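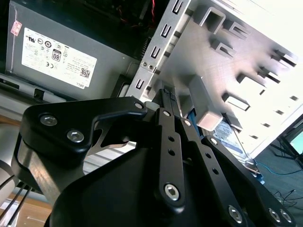 4.2 Batch conversion and what it did to my tags

I'll admit I went into this part of the study expecting to write two lines and move on. Converting a folder of FLAC files to MP3 is something most of us have done a hundred times, and I figured the four converters would all come out the same. They didn't! The sound was fine in every case (see Section 4.1 if you care about the listening notes), but the tags were a mess.

The test folder held 300 tracks, all ripped from my own CDs with Tan, so I knew exactly what the artist, album and track fields were supposed to say. I ran the whole folder through Ileo, Jullside and Plastby with the settings each program picks on its own, and then through the command line script from Section 3. I left the machine alone while each batch was going, no browser, no music, nothing.

Jullside was the quickest to set up and kept every tag, including the odd ones like composer and disc number. Ileo kept the main fields but dropped the accents from seven album titles, so those albums ended up split in two in my player. Plastby kept the accents and then threw away the cover art, unless I ticked a box two menus down that is off by default. I only found the box on my second try, and I've reported both runs in the table at the end.
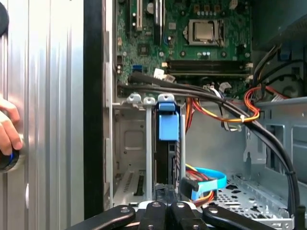
Figure 4. Inside of an opened desktop tower.

Does converting a whole folder at once make the files sound worse than doing them one by one?
The files come out the same either way, as long as the bitrate and encoder settings match. Batch mode just repeats the same job down the list.

Something I didn't plan to measure was how each program behaves when a file is broken. One of my rips turned out to have a damaged header, and I left it in the folder on purpose after that. Ileo stopped the batch cold and waited for me to click OK. Jullside skipped the file and wrote a line in its log, which I liked a lot. Plastby made an MP3 of zero length and said it was done, and I'd have missed it if I hadn't sorted the output by size.

The script also skipped the bad file, but its error message scrolled away long before I came back to the screen. I've since changed it to save messages to a text file, and that version is the one used for the speed runs in Section 4.3.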